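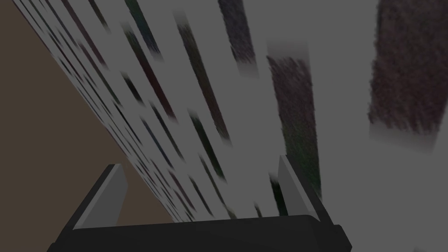

I put this dataset together so that those of us who follow Merkbridge away from home would have something better than memory to argue with. It's a log of away trips to ice hockey matches: when people left, when they got in, where they stood or sat, how the stewards treated them, and when they got home. Every trip has two ends and I was strict about those, but the middle is often blank, a bit like the two grey fingers at the bottom, spread wide with nothing held between them. If you see a start and a finish and no notes, the row is fine, so please don't delete it!

What's in the folder

trips.csv has 921 rows, one per person per match.
grounds.csv is the lookup for rinks and away sections. Join on ground_id.

Of the 921 trips, 727 have the whole lot filled in, including the free text. The rest have times and a ground and that's about it. I've left blanks as blanks. An early version used zero for "didn't say" and it made Restetine look like the worst rink in the league, which was unfair on Restetine (the pies there are lovely).

Columns people ask about

left_home and got_home are local times, 24-hour clock. Going past midnight is allowed, so check the next_day flag before you subtract one from the other.

entry_wait is minutes from joining the queue to being through the door. It's what people wrote down on the night, so expect a lot of fives and tens.

steward_score runs from one (rude) to five (helpful). Corina Mihăilă wanted a seven-point scale and I still think she was probably right, but we'd already handed out the cards.

mixed_section is yes if home and away fans were in the same block. This is the column I care about most - it's why the thing exists, after the Clirkau trip when half of us were moved at the first interval and everybody remembered it differently.

notes is free text, lightly edited. Names, seat numbers and phone numbers are gone. Swearing is still in.

How it was collected

Paper cards on the coach, plus a web form for anyone driving or on the train. Despina Nistor typed up the cards and Deepak Uniyal wrote the script that matches them to the fixture list. Where a card and a form disagreed I kept the card. Anyone who missed the Monday reminder tended to fill theirs in late, and those are marked late = yes.

Things to be careful with

Coach regulars are heavily over-represented. So are people with something to moan about. Under-16s aren't in here at all, even where a parent offered.

The Jacquet Cup ties are included but played at neutral rinks, so leave them out if you're comparing home stewards. Filter on comp.

Please don't use this to work out who any one person is. Any ground with fewer than 40 trips has had its dates cut back to the month for that reason.

Using it

Do what you like with it as long as you say where it came from. Lucyna Żak has already made some nice charts of the waiting times and is happy to share her code.

Mistakes

I'm sure there are some. Lorenz Pfister found two grounds swapped in the last version and it took me most of an evening to untangle (sorry, Lorenz). Tell me the row number and what you think it should say, and I'll dig out the card.

Still to do: add the pre-season friendlies, tidy the train times in grounds.csv.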